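Munik > Help > Teaching by remote > FAQ

Courses Kit Help Contact

3 min read

Do I need to know how to code?

Nope! I didn't when I started. You hold the controller, you move your hand, the arm moves, and Munik saves the lot as one demo. If you can steer a shopping trolley you'll be fine (eventually).

How many demos does it need?

I tell people 30 for a simple pick-up. My own tomato set got up to 930, but I got carried away, and plenty of those were me fussing over the same approach.

Should I start in the simulator?

Yes please. Dropping a simulated tomato costs you nothing, and you can reset the kitchen with one key.

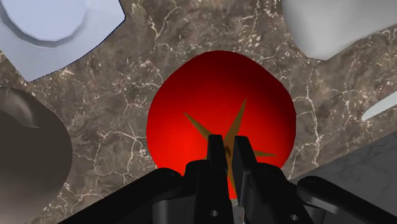 Render: Tiina Lehtinen / Windon kitchen set

From straight overhead, I like to line the stem spot up with the gap between the two fingertips. It's an easy thing to aim at, and I judge left and right much better that way. Height is harder, so swap to the side view before you squeeze.

What if I muck one up?

Bin it and go again. A little wobble is fine to keep, but if you sat there for ages deciding what to do, the robot will learn to dither too!

Can two people share the teaching?

Sure. Joaquín and I did, though he grabs from the left and I come in low, and we had to agree on one style before the training settled down.

My hand gets sore. Any tips?

Rest your elbow on the desk and turn the motion scaling down to 2. Mine was set way too high for months.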